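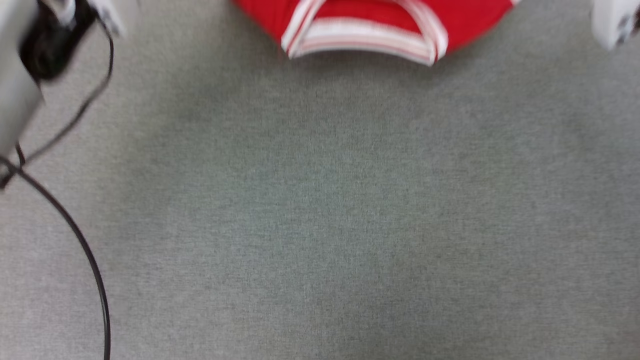
Rillwood floor cell, garment folding
Pre-restart inspection after Friday stop
Unit: Tandalero two-arm, left gripper fault

1. E-stop, both buttons: OK.

2. Left gripper cable: FAIL. Long loop hangs out from the connector and down the left side of the work area. Needs a clip at the wrist. Not to run above half speed until fitted.

3. Left connector seating: reseated, OK. Log shows 2 signal dropouts before the stop. Pin 18 had been pushed back.

4. Right gripper: OK. No dropouts logged.

5. Carpet inside the reach line: OK. No seams or loose edges to catch a fingertip.

6. Test garment: red with striped trim. Trim snagged in left fingers at cycle 108. Fabric not torn. Keep using the same one for the retest.

7. Grip release on power loss: NOT TESTED. Griser manual calls for this after any connector work. Do before sign-off.

8. Spare cable: none on shelf. Ordered from McIntyre.

Result: hold. Recheck items 2 and 7.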